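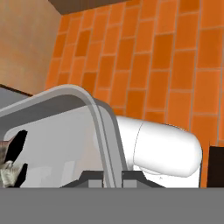

Simulated kitchen, hand camera view, orange tile wall behind the fixture.

Staff Forum > Kitchen Operations > Automation and Duties

Posted by vdurica_ops, 8/20/23
Colleagues, the Tastunmont kitchen will begin using the Gedach arm for storage and retrieval work in March. Until then, all trials remain in simulation. The arm will take over fetching from the refrigerator and returning items to it. Prep cooks will keep cutting, portioning and all labeling. No position is being removed under this plan. Comments are invited in this thread.
Vojtěch Ďurica, Kitchen Operations

Reply from coldline_77
Thank you for the notice. I would ask that the plan state who is responsible when an item goes back on the wrong shelf. At present the cook who opens the door signs the storage sheet. If the arm opens the door, the sheet has no name on it.

Reply from m_prep_enberg
The Enberg kitchen had the same question last year. We assigned the sheet to the shift lead. In my view this was a mistake, as the lead was signing for work that the lead had not watched. I do not recommend it.

Reply from shiftlead2
I respectfully disagree with the previous post. A lead signs for many things done by other people. The difficulty at Enberg was that leads received no training on the arm before their names went on the sheet.

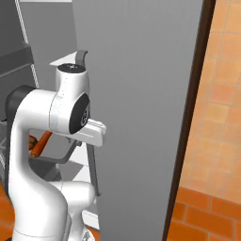
Refrigerator duty is the part of the plan that will change my own day the most, and I would like it described in more detail. I work the cold side at the Poon building. In the simulated trial, the arm is at the refrigerator with its gripper in front of the door panel, and a carrot lies inside, behind the arm. A cook who needs that carrot during service would have to reach past the equipment or wait. The plan does not say which. I request a written rule before March.
Posted by poon_coldside

Reply from vdurica_ops
The point is accepted. The draft rule is that staff do not reach past the arm at any time. The cook presses pause, and the arm withdraws before anyone approaches the door.

Reply from coldline_77
That rule is safe, but it adds waiting time that will be counted against the cook. Our station targets were written for people working alone. They should be revised before the arm arrives.

Reply from vdurica_ops
Station targets will be reviewed together with the storage sheet. Revised wording for both will be posted in this thread. Please hold comments on scheduling for the separate topic.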